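Progress report: Stikuso circumvention access project
Prepared by Joanne Sugden for the Mellor Fund
Period covered: July through October

The grant pays for three things: running relay servers, testing which of them can be reached from networks that filter the web, and writing help pages for people who have never set up a VPN. Work on all three continued this period. The relays are in better shape than they were in the last report. The help pages are behind.

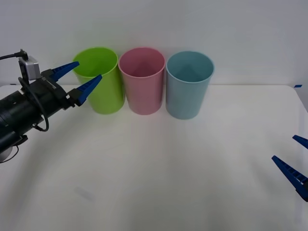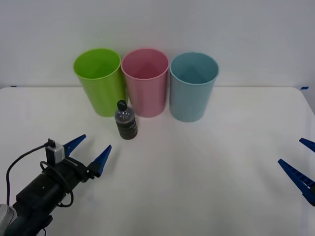 Three plastic cups on a white tabletop.

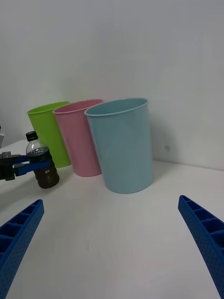
Relays

We started the period with 40 relays and ended it with 58. Most of the new ones are small virtual servers rented from Ulteck on monthly terms. We had planned to reach 100 by now. Dean Bickerstaff slowed the purchases in August after a block of addresses from one data center was filtered within days of going live. He now buys in small batches and spreads them over more networks. It costs more per server and takes longer, but fewer addresses are lost at one time.

Two relays were taken down for good. Both had been set up by hand early in the project and were running an old version of the server software. The others are built from the same script and update overnight.

Reachability testing

Each relay is tested every hour from the probe machines. A test counts as passed only if a full page loads through the connection. Earlier we counted a completed handshake as a pass, which made our numbers look better than what users were getting. Figures from before the change should not be compared with the new ones, and I have marked the break on the charts in the shared folder.

The most common failure we now see is throttling. The connection opens normally, runs for a minute or so, and then slows until the page times out. Changing the port helps in some places. Wrapping the traffic so that it resembles ordinary web browsing helps in more of them, and this has been the default in the client since September.

Client app

The Zakex client can now switch to another relay by itself when the current one stops responding. Before this, the user had to open the settings and pick one from a list. Lorraine Furnival also removed the crash reporter that came with the app framework. It sent device details to an outside company, and we had said in the proposal that the app would not do that. Crash logs stay on the phone unless the user chooses to email them.

The Android version is out. The desktop version still leaks DNS requests for a few seconds when a laptop wakes from sleep. We will not release it until that is fixed.

Help pages

Glenys Mapplebeck rewrote the setup guide in plainer language and cut it to about half its old length. The Persian and Arabic translations are done. Turkish and Russian were due at the end of September and have not been delivered. The translator we had booked dropped out and we are looking for another.

The page on risks still needs a legal read. It covers what a VPN hides, what it does not hide, and the places where using one may be against the law.

Budget

Server costs are over plan for the reasons given under Relays. Translation is under plan. I would like to move the unspent translation money for this period to servers, and will send Beryl Mellor the request on the usual form. Staff time is as planned.

Next period

Fix the DNS leak and release the desktop client.
Find a translator for Turkish and Russian.
Keep adding relays in small batches.
Move the probe results out of the spreadsheet and into a proper database.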